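Endine Tabletop Sorting: Soft Goods Subset

Data card, README for release 4

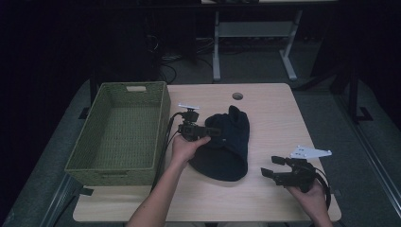

Table with olive-green woven basket and navy knit beanie, seen from above.

Summary

Endine is a collection of short tabletop episodes in which household soft goods are put into, or taken out of, an open basket. This subset covers knitwear and small accessories. It holds 1,912 episodes across 11 item classes, stored as video with one text annotation per episode. The rigid goods subset (mugs, boxes, bottles) has its own card and its own numbering.

Maintainers: Negin Salehi (annotation, releases), Hervé Marchal (item inventory, storage).

Contents

episodes/ one folder per episode, numbered without gaps
labels/ annotation files, UTF-8, tab separated
items/ inventory sheet with class, color, knit or weave, and date of retirement
splits/ train and test lists
CHANGES plain text, newest entry first

Item classes

beanie, scarf, glove (single), glove (pair), sock (single), sock (pair), headband, wash cloth, dish towel, cloth napkin, drawstring pouch.

A glove or sock that loses its partner is moved to the single class and given a new item number. The old number is not reused. Two beanies of the same color are separate items if the knit differs.

Baskets

The basket is annotated by color and by orientation. "Lengthwise" means the long side runs from the back edge of the table to the front. "Crosswise" means it runs left to right. Anything between the two is labeled "angled" – annotators should not estimate degrees. An overhang past any table edge is recorded as yes or no in the field basket_overhang. The handle slot is not annotated.

Item state

Each item receives one start state and one end state from this list:

flat: lies open with no layer folded over another by intent
crumpled: irregular folds, outline of the item not complete
folded: at least one deliberate fold with aligned edges
rolled: knitwear and towels only
inside: any part of the item is below the basket rim and no part touches the table

A beanie can be both low on the table and creased. Use "crumpled" whenever the crown is folded over, even if the whole piece lies flat. Annotators in the first pass split almost evenly on this, and the rule was added in release 2. Labels made before that were redone by Negin Salehi.

For beanies there is an extra field, opening_direction, with the values front, back, left, right and unclear. Front is the table edge nearest the person. The field is left blank for all other classes.

Annotation text

One sentence, present tense, item first: "Navy beanie, crumpled, center of table, basket on left, empty." Use color words from the inventory sheet. Do not write "hat" for beanie or "bin" for basket. Descriptions of the room are left out.

Labels were written in Pretent and exported with the Deline converter. The converter drops trailing blanks, so an empty opening_direction in the last column appears as a missing column. The loader in Fu pads the row; other loaders may not.

Splits

Splits are made by item, so a given beanie appears in train or in test and never in both. Baskets are shared between splits. The test list has been frozen since April and will stay as it is for the next release.

Known issues

Dark knitwear: navy, black and charcoal were confused in some 2 percent of first-pass labels. The inventory color takes precedence over what the annotator wrote.

Scarf episodes are underrepresented. Long scarves hang over the table edge in many start positions and "flat" is then a poor fit. No separate state has been added.

Wash cloth and cloth napkin overlap in size. Check the weave column before merging the classes.

Item numbers for drawstring pouches changed between releases 2 and 4 – see CHANGES for the mapping.

Corrections

Send the episode number, the field and the proposed value. Corrections to item color or class go to Hervé Marchal, everything else to Negin Salehi.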